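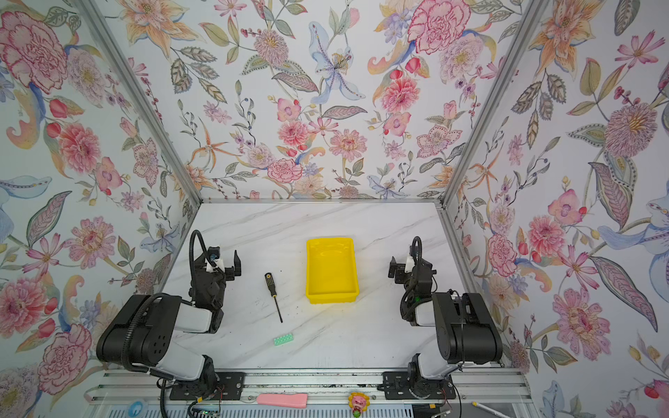

**1/** Notes on a result from the bimanual rig. The question: how much of an imitation policy's failure rate comes from the background, and how much from the grasp itself? We had been lumping the two together.

**2/** Setup. Two arms facing each other, parallel grippers, one marble-pattern tabletop, floral print on three walls. The task is "put the tool in the tray": pick up the screwdriver, place it in the yellow tray, release, retract. The sponge is a distractor. Either arm may do the pick.

**3/** Training data is 3,000 teleoperated demonstrations. All of them were collected against plain gray walls. The policy had never been given a flower before this test.

**4/** Policy inputs are the fixed overview camera, the wrist cameras and the joint positions. Output is a short chunk of joint targets, executed open loop, then replanned. Nothing unusual in the network. The code base is Jerden, our in-house stack, with the default settings.

**5/** The print was chosen to be unpleasant. It has edges at every scale, and it shares some yellow and orange with the objects on the table. A background that differs from everything in the workspace is an easy test and we already pass it.

**6/** Baseline result: the gray-wall policy drops from 7 failures per block of trials to more than 13 when the print goes up. Same block size, same start poses, same lighting. Only the walls and the camera exposure lock were touched, and we checked the exposure lock separately. It had no measurable effect.

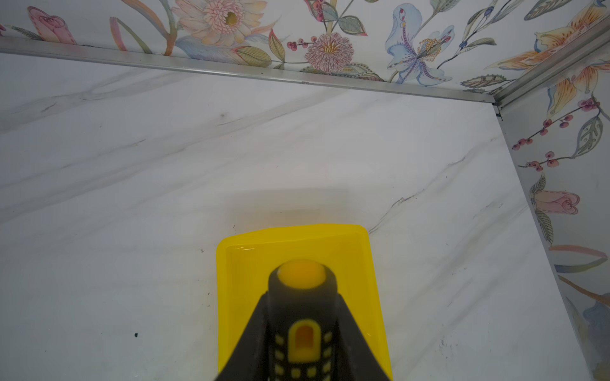
**7/** The wrist view is where the failures split. Near the tray, the tabletop and the tray itself take up much of the view, and the walls are pushed toward the far side. Far from the tray, with the gripper tilted up, the walls can dominate. So the amount of distracting background depends on arm pose, and the policy controls arm pose.

**8/** That gives a feedback problem. A small error in the approach tilts the camera, the tilt brings in more wall, and more wall makes the next chunk worse. In the logs this appears as a slow drift away from the tray. The overview camera alone does not produce it.

**9/** The method, which we call Zaltlow in the repo, is simple. During training we replace wall pixels in the wrist stream with random texture crops. The replacement is held fixed within a chunk and resampled between chunks. The wall mask comes from forward kinematics and the known table plane – no segmentation network.

**10/** Holding the texture fixed within a chunk matters. Resampling on every time step trained a policy that hesitated at the grasp. My guess is that per-step flicker teaches it to ignore the wrist stream altogether. I have no direct evidence for that yet.

**11/** With Zaltlow, the floral-wall failures go down to 3 per block. Gray-wall failures stay at 7. I don't have a good account of why the harder background now scores better, and a difference that size could be noise. Please don't quote it as an improvement over gray.

**12/** What's left: the remaining failures are all contact failures. The fingers close on the screwdriver shaft when they should be on the handle, the tool rotates, and it lands across the rim of the tray. Texture replacement does nothing for this.

**13/** Known weak points. The mask assumes a calibrated wrist camera. If the mount slips, part of the tabletop gets painted over along with the wall. We recalibrate before each block. A version that tolerates a bad mask is the obvious next step.

**14/** Also not tested: a patterned tabletop. The veins in this one are low contrast, and the same surface was used in training, so it says nothing about surface robustness. The group at Custevham has a tabletop sweep planned for July with the same task definition, and we'll share start poses so the numbers can be compared.

**15/** For anyone comparing against Ghaffari (our older benchmark): success there counted a tool touching the tray. We require the whole tool inside, gripper open, arm retracted. Old numbers will look better for that reason alone.

**16/** Config files and start poses are in the repo under the tag for March 17, 2018. Mask code goes up once the calibration script has been cleaned up. Replies about the fixed-per-chunk result are welcome, especially from anyone who has seen the opposite.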